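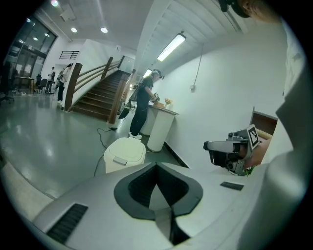

**17 January 2024** — Student project Urkurlow, second term. Entry by M.-B. Engström.

The group resumed work on the handover task with the hand-held grippers. Hakim Gunawan and Trygve Granström prepared the list of exercises, which now stands at 30, each limited to 90 seconds. The counter by the staircase will serve as the station for small objects, beginning with the cardboard box; the vase of flowers is to be left until closing force has been agreed. Cables must be kept clear of the lowest stair.

Exercise 3 is to be rewritten, as the wording on wrist angle was read in two ways. Marker tags are to be checked before each session and the result entered on the sheet.

Outstanding: spare finger tips (Granström); revised sheet to Sverre Kvam.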